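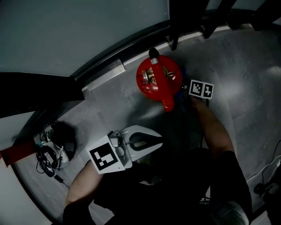 Kettle task, left-hand unit with the single-tag card, two-tag card in the right hand.

Plemeck Resis hand-held gripper: long-term review, with a fault you should check for
Reviewed by Ilham Shehata
Filed under: Data collection, Grippers, Safety

The Resis is a gripper without a robot. You hold it, do the task by hand, and the tracking software recovers where the jaw was from printed markers. The recording is then used to train a policy or, if the task is simple enough, replayed directly on an arm. Plemeck sells it as a kit with the gripper body, a large single-tag card that attaches to the side through a small joint, a smaller two-tag card for the other hand, and a license for the Mao tracking package.

We have used ours in the Golludport lab since spring. The first draft of this review was favorable and short. In September a replayed trajectory drove an arm into the floor fixture, and the cause was in the kit. The review was held until we understood why. Most of what follows concerns that fault.

What you get

The body is light gray plastic and light enough for a full session. The jaw is curved, with a dark inner face and a small beige pad in the middle. The pad grips painted metal well and glossy plastic less well. It is glued on, and ours has been replaced once with the spare in the box.

The tag card is flat, white and matte. It stayed flat over the summer, which I had not expected from a printed part. The joint that carries it is a gray mechanical assembly with a friction clamp, so the card can be turned toward whichever camera you are using. This is the part to pay attention to.

The two-tag card has no joint. You hold it. Mao solves for both tags together, and the spacing between them gives it a check that a single tag cannot provide. I will come back to that.

Setup

Printing and attaching are already done at the factory. You enter the card angle in Mao, hold the gripper still in front of the camera, and press Calibrate. The software stores the transform from card to jaw tip and uses it for every recording until you calibrate again. The manual recommends calibrating "regularly" and does not define the word.

Our test task was a kettle on a concrete floor. The operator reaches down with the gripper, approaches the handle, closes, lifts, and sets it down again. The handle arches over the lid, so there is clearance beneath it, but not much. A jaw tip that is slightly low meets the lid fittings. It is a reasonable task for exposing tracking error.

The incident

Bouchra El Fassi was replaying recordings on the arm at reduced speed. The kettle had been moved out of the workspace for a dry run, and an aluminum fixture was bolted where it normally stands. The arm followed the approach normally, then continued past the grasp height and pressed the tool into the fixture. The force limit tripped. The finger mount cracked and the fixture bent. Bouchra was outside the marked area with the stop in her hand, and she pressed it at about the moment the force limit acted. There were no injuries.

The recording itself looked fine. Mao had rated it "good" with no dropped frames. In the preview window the jaw closed on the handle as intended, but the preview draws the jaw from the same stored transform as the export, so it would have agreed with itself whatever the transform said.

First theories, all wrong

Arm calibration was the obvious suspect. Charoen Sukprasert repeated it and the residuals were unchanged.

Glare was next. Our floor throws back the overhead lights in bright patches, and washed-out tags are a known cause of bad poses. We recorded a set with the lights over that side turned off. Detection improved a little at the edges of the workspace. The height error stayed where it was.

Timing was third. A delay between camera and gripper encoder would shift the closing event along the path, which could look like a late stop. The encoder log lined up with the video.

Actual cause

Magdolna Bodnár found it by picking up the gripper and pushing the card with her thumb. It moved. The friction clamp had lost enough grip for the card to rotate under light contact, and it held its new position well enough to look fixed. Any brush against a sleeve, the operator's body or the floor could turn it. When you work bent over a low object, with the left arm close to the torso, brushes of that kind are frequent.

A small rotation at the card becomes a larger displacement at the jaw tip. The stored transform still assumes the original angle, so the tip is computed in the wrong place for every frame after the slip. All the poses are smooth, all the tags are detected, and the quality score is high, as the score measures detection and nothing else.

We measured it afterward with a height gauge. On the recording that caused the collision the tip was off by 3 cm in the direction of the floor.

There is a second, smaller problem. A single flat tag seen nearly face-on has two plausible orientations, and the solver sometimes picks the wrong one for a few frames. Mao smooths these flips out. The smoothing hides the jump and spreads the error over neighboring frames. The two-tag card suffers much less, for the reason given above. In our sets the flips produced jitter and would not have caused the collision alone, but they made the slip harder to see in the data.

How much data was affected

We had nearly 1000 recordings of the kettle task and two related ones. Marwa Bouzid wrote a check that uses the moments when the jaw is known to be resting on the floor target at the start and end of each recording. If the computed tip height differs between start and end, the card moved during the recording. If both are wrong by the same amount, it moved earlier.

700 recordings passed. In 56 the slip happened partway through, and those were deleted. The rest had a constant offset and were corrected by recomputing the transform from the floor contact. I would not trust the corrected set for anything tighter than the kettle, and it is stored separately.

Anyone who does not start and end on a known surface has no way to run this check after the fact. We did it out of habit from an older project.

Plemeck's response

I reported the fault with the logs and a short clip of the card turning under a fingertip. Support answered quickly. They sent a replacement clamp screw and a serrated washer, and said the washer would be fitted to later units. They did not agree that Mao should refuse to export when the transform is stale. Their position is that calibration is the user's responsibility. I asked what interval they consider adequate and got the word "regularly" again.

The washer works. With it fitted, the card does not turn under any contact we would expect in use. It also means the card angle can only be set in steps, and the steps are coarse.

What we do now

Fit the washer before first use. Draw a witness line across the joint in paint marker and look at it between recordings. A broken line means recalibrate and discard back to the last good check.

Start and end each recording with the jaw tip on a fixed target, and reject automatically on the difference.

Hold the two-tag card in view at the start of a session and compare its height on the target with the gripper's. It takes a few seconds and catches a bad calibration before any work is done.

Never replay an export on an arm without a floor limit set in the controller, independent of the recording. Ours had a force limit only. The force limit did its job, but it acts after contact, and a floor limit would have stopped the arm above the fixture.

Keep cables away from where the operator kneels. This has no connection with the slip. Charoen caught a foot in one during the repeat tests and the camera had to be realigned.

Assessment

Mechanically the Resis is decent apart from one clamp. The jaw action is smooth, the pad is replaceable, and operators learn it in a morning. Tracking is accurate when the card is where the software believes it to be, and repeatability with the washer fitted has been good enough for handles, lids and most kitchen objects.

The software is the weaker half. A quality score that stays green with a displaced tag is a design fault, and in a tool whose output moves a machine I count it as a safety fault. One consistency check between tip height and a known surface would have flagged our case. Marwa's version is a short script.

I would buy the gripper again and use it with our own checks. I would not hand it to a group that intends to go straight from the Mao export to a moving arm. If you already own one, push the card with your thumb before the next session.

Good: light body, flat and readable tags, easy to learn, spare pad included
Bad: clamp slips without the washer, stale calibration goes unreported, smoothing conceals orientation flips, vague manual
Unit tested: purchased by the lab, early version without serrated washer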